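Driver Modeling | Working Papers
September – by Liudmyla Hnatiuk and Zamfira Radu

3. Gathering the driving examples

I'll say up front that this is the part of the project I enjoyed most, and also the part that took the longest. Our learner needs to watch a person drive before it can guess what a person would do next, so somebody has to go out and drive (mostly Zamfira, who is calmer than me behind the wheel). We picked country roads on purpose. City recordings are full of stops and lights, and the model we call Colunero already had plenty of those from the earlier Vanano set. What it didn't have was bends – long ones, tight ones, ones where you're following somebody and have to decide how much road to leave between you.

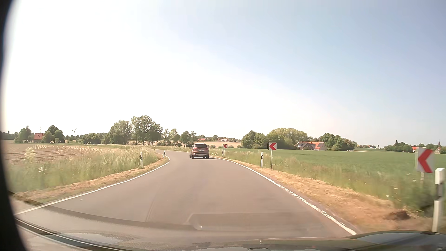
Every drive was saved as a run of short clips, each with steering angle, speed and pedal position stored next to the video. We ended up with 146 clips. I went through them all by hand over far too much coffee and kept 96 for training. The ones I threw out mostly had a gap in the pedal log, which is a dull reason to lose a lovely stretch of road, but there you go!

3.1 Picking what goes in

My first idea was to keep only the clips where something happens. Bad idea. A model fed on nothing but curves and traffic gets twitchy and starts steering on a straight road, so we went back and added plain stretches, the kind where the driver barely moves her hands. Zamfira had argued for this from the start and I'd like that on record.
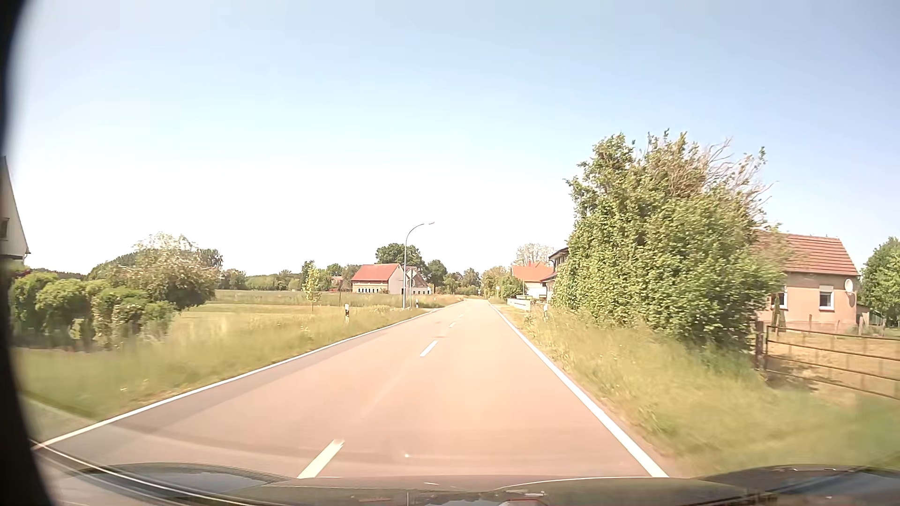
Figure 2. Open road with dashed center line and no vehicle ahead.

For labels we kept it simple. Each clip gets one tag for the shape of the road (straight, left, right) and one for whether there's a vehicle in front. We tried a third tag for light and shade and then fought about it for most of a Wednesday, because where does a patchy shadow begin? I wanted it marked from the first dark bit on the asphalt, she wanted it marked only once the car was in it. We dropped the tag and let the network sort out brightness for itself.

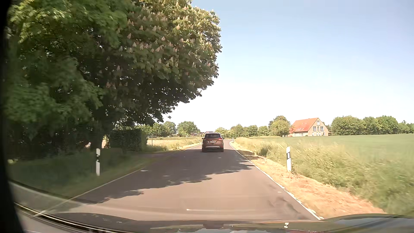
Following clips got a bit of extra care. I checked that the speed log and the video lined up, since a small delay between them would teach the model to brake late – exactly the habit we don't want it to pick up. Two of us did the check separately and compared notes after. Where we disagreed, the clip went back in the pile and we looked at it again together the next morning.

The split is by road, so no stretch of pavement turns up in both training and test. Section 4 has the training settings.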